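Furnomham Community Boards
Food, Drink & Corner Shops > Crisps and other serious matters

Thread: Do flavours from abroad belong in the Presholm crisp league?

marrowfat_pete
Right, annual league time. For anyone new, we rank crisps out of 228 points, a scoring system inherited from an earlier and more deranged version of this board. I have tried to change it to marks out of ten and been shouted down every April since.

The question this year is imports. The shop on Hurnent Road now has a whole bay of stuff from elsewhere and people keep nominating it. My view is that the league is for crisps you can buy on a normal walk home without planning. If you have to ask whether it's in, it's out.

tuppence_ha
You can buy them on a normal walk home. I do. My walk home goes past Hurnent Road. Yours goes past the garage, which sells two kinds of crisps and a sandwich that has given up.

marrowfat_pete
The garage has range.

tuppence_ha
The garage has ready salted and the memory of cheese and onion.

Gladioli
I'm with Pete, sorry. Once you let imports in, it turns into people showing off. We had it with the biscuit league. It was all going nicely until someone put in a Lithuanian curd thing from Baranauskienė's, which wasn't a biscuit, needed to go in the fridge, and won.

lowtide
It won because it was good.

Gladioli
It won because nine of you ganged up. It was a dairy product.

lowtide
It had chocolate on it. I don't know what more you want from a biscuit.

kettle_on_again
Can I drag this back to crisps? Half of what we call ordinary was strange once. My nan thought prawn cocktail was a practical joke. She bought a packet, ate one, and put the rest out for the birds, who also had doubts. Now it's in every meeting room in the country next to the weak squash. I don't see why a masala crisp should have to sit outside with its coat on.

marrowfat_pete
I've nothing against masala crisps. I'd just like them to have their own table.

kettle_on_again
A separate table. Listen to yourself.

bramblejelly
Question from someone who does eat them: how are you scoring heat? Last year anything with a chilli on the bag lost points under "can be eaten while talking". I can talk perfectly well through a spicy crisp. It's the thick ridged ones that defeat me, because it sounds like someone walking up a gravel drive and I lose the thread of what I was saying.

Gladioli
We know, you rang me during one.

bramblejelly
That was a celery stick. I was being good.

tuppence_ha
For the record, my nomination is the Magic Masala. Bit of sourness, a slow warmth, and a dust that stays on your fingers long enough to count as a second helping. I'd put it above every tomato-flavoured crisp in the current top half, and I'd put it miles above Pete's beloved roast ox, which tastes of a gravy that somebody described over the phone.

marrowfat_pete
Roast ox is a classic. It finished second.

lowtide
There were 2 entries in that category, Pete.

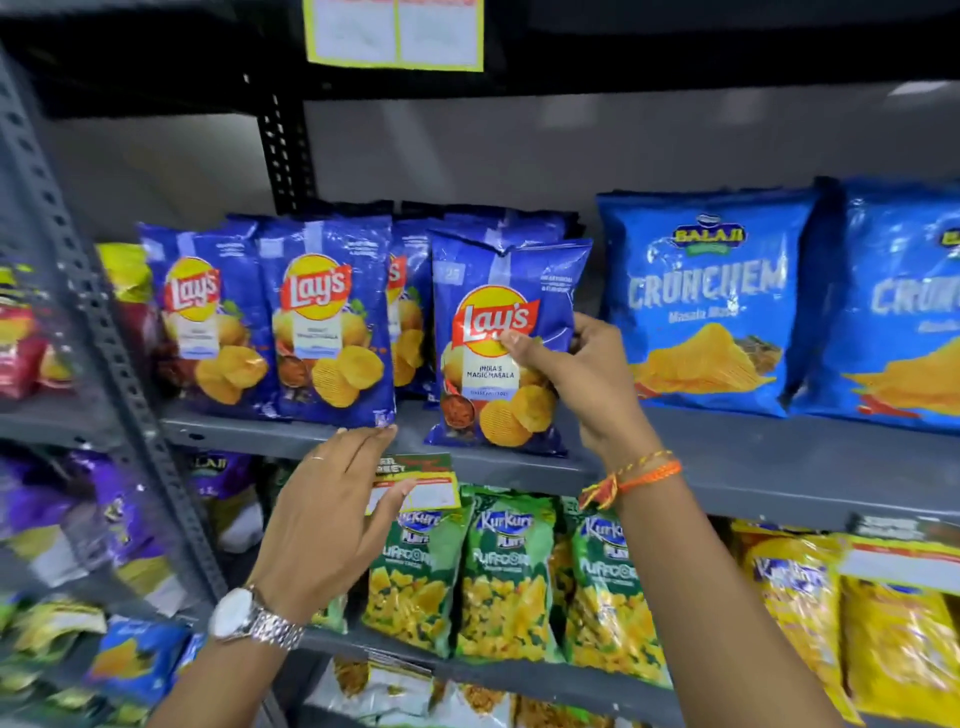 Filed under: Nominations / Spicy & Savoury

tuppence_ha
Blue bag, Lay's, India's Magic Masala. I'm formally proposing it, and I'd like it noted that I've used the correct category.

Gladioli
Noted, with reluctance. Does anyone know if it's sweeter than it sounds? I can't be doing with a sweet crisp. The maple one made me want to lie down.

kettle_on_again
Not very. There's a bit of sugar in the background but you'd have to go looking. Try it with a plain yoghurt if the heat worries you. Mint if you've got any.

Gladioli
That's a meal.

kettle_on_again
It's a dip, Gladioli. You've been to parties.

marrowfat_pete
Fine. Compromise. Imports go in, but only if the person nominating them brings enough for the tasting at Presholm hall, and they lose points if the bag won't open without scissors. I'm still marking it down for dust. I wear a cream jumper to these things.

tuppence_ha
Wear a different jumper.

marrowfat_pete
It's the league jumper.

bramblejelly
Can I nominate the celery?

Gladioli
No.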